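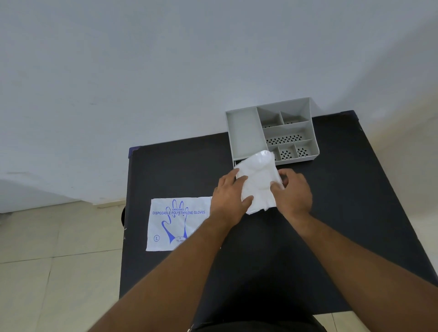
Photo: Sorstead Test Bench, head camera view

Thin-Film Handling Trials: FAQ

What is being compared?
The Stockdale two-finger gripper and the Jinwood soft gripper, on the same arm and controller. Bare hands set the baseline.

Why polyethylene gloves?
The film is thin, embossed and creases easily. Size L only.

Where does the glove start?
Bunched up on the dark tabletop, in front of the gray organizer.

How many trials are there?
1000 per gripper and 800 by hand.

What counts as a failure?
A torn glove, two lost grips, or no open cuff after 25 seconds.

Can I use my own controller?
Yes, with firmware build 3558 or later.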